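Minutes of the Furnishings Working Group, Reltby Study Center
July meeting, held in the second-floor workroom
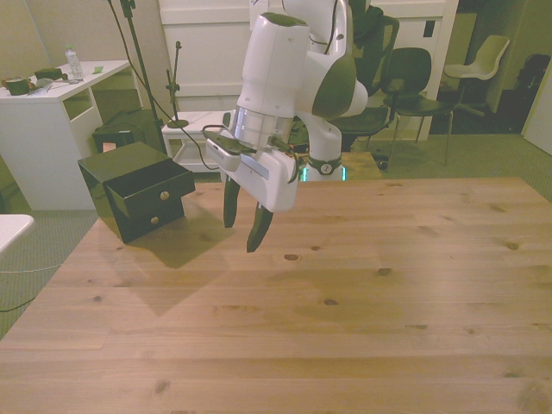
**1. Minutes of the previous meeting**
Approved with one correction: the supplier of the desk lamps is Oei, and the earlier reference to Prolau was struck.

**2. Small storage for the reading rooms**
Kurniawati Ngau presented the two-drawer chest in glossy black with round brass knobs. Members agreed that the size was suitable for stationery and index cards. Some concern was raised that the finish would show fingerprints, and Ms. Ngau was asked to obtain a price for the same chest in matte. The quotation from Cleleck stands at $2,387 for 100 units, delivery included.

It was resolved to order 4 chests for trial in the east reading room before any larger commitment is made.

**3. Tables**
The group discussed whether the pine tables should be refinished this year. The knots and the pale color were considered acceptable, and no member wished to see them stained darker. Refinishing was deferred – the matter will return with the annual budget.

**4. Desks and seating**
The white desk with the open cubby will remain in its present place. A request for more black stools was noted. Staff are reminded that mugs and water bottles should be taken away at the end of the day.

**5. Actions**
- K. Ngau: matte price from Cleleck; trial order.
- Secretary: circulate the revised room plan.

The meeting closed at 4 p.m. The next meeting will be called by the Secretary.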